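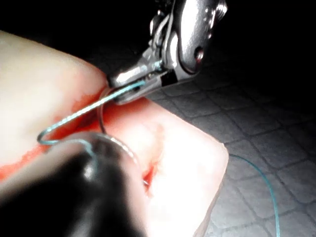

Trevden, a maker of hand-sewing supplies based in Edthorpe, will begin selling a weighted pincushion kit in June. The kit, named Loureiro, contains a pre-cut wool felt cover, a muslin liner, a bag of crushed walnut shell and a steel base plate. Finished weight is roughly 10 ounces, enough to keep the cushion in place when a pin is pulled with one hand. Trevden will also run stitch classes at its Edthorpe workroom, where the closing seam of the cushion is taught as a ladder stitch. 

The cover is cut from felt 4 millimeters thick. According to designer Ilídio Moreira, thinner felt stretched at the seam once the filling was packed down, and the stitches began to show. The liner is sewn separately and closed before it goes into the cover, so the shell does not work its way out through the pin holes.

Thread is supplied on a small card. Trevden recommends a waxed cotton or polyester thread for the final seam and a size 7 sharps needle, which is not included. Ballpoint pins are not suitable for the felt.

The first run is limited to 2000 kits, in gray, rust and dark green. Sales will be through the Mamodia craft shops and by mail order. Replacement liners and filling will be sold separately. Classes last 60 minutes and are open to beginners, and the kit is included in the class fee.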